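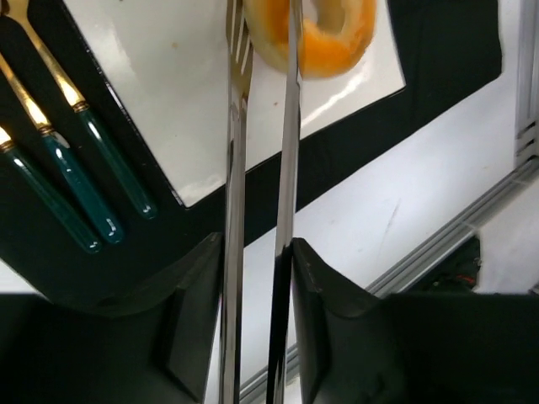 4. Recording your first set of examples

By now the Wakix is bolted down, both arms answer to the hand controls and the camera check has passed. If you skipped the camera check, go back and do it. I skipped it once and lost 30 recordings to a smudged wrist lens.

We'll use the breakfast task, because that's the one I teach everybody on. The job is to use the tongs to move bread onto the plate.

4.1 Set the table. Put the mat down first, then the cutlery, then the plate. Keep the bread in the tray until you're ready.

4.2 Close the gripper on the tongs slowly. Both fingertips should press on the outer sides of the tong arms. If one tip rides over the edge, open up and try again – don't squeeze harder.

Caution: tongs are springy. Keep your own fingers out of the way when you let go of them.

4.3 Press the left pedal to start recording, and wait for the beep before you move anything.

4.4 Pick up one piece, put it on the plate, open the tongs and back away. Move at the speed you'd like the robot to move later, dithering included (it will copy your dithering, believe me).

4.5 Press the pedal again to stop. Type K to keep the recording or B to bin it. A dropped bagel that you pick up again is worth keeping. A dropped bagel that you give up on goes in the bin.

4.6 Change something small before the next go: swap two pieces of bread, turn the plate a bit, slide the tray along.

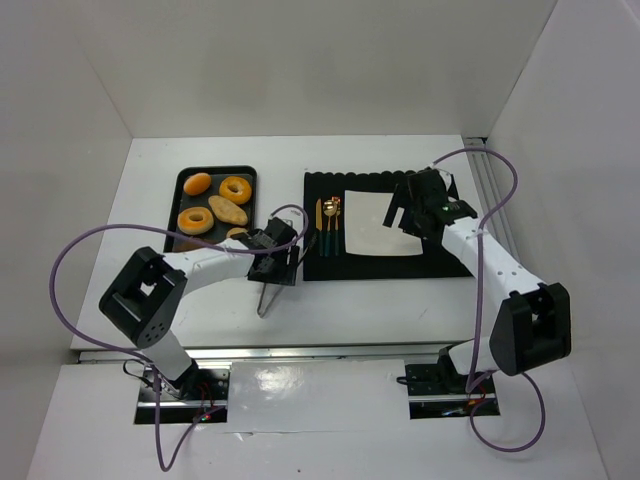
Fig. 7. The Wakix from the overhead camera, with bread in the tray and the cutlery on the mat.

4.7 Carry on until you have 20 good ones, then stop and watch a few back in Zokside with the wrist and overhead views side by side. If the two drift out of step, see section 6.

Note: the breakfast task wants 200 kept recordings before you train on it. I tried with 181 and ended up doing the rest anyway – spread them over a couple of mornings, as tired hands make messy examples.

4.8 Name the folder with the task and the month, so breakfast-november, and copy it to the Estex drive before you switch the arms off.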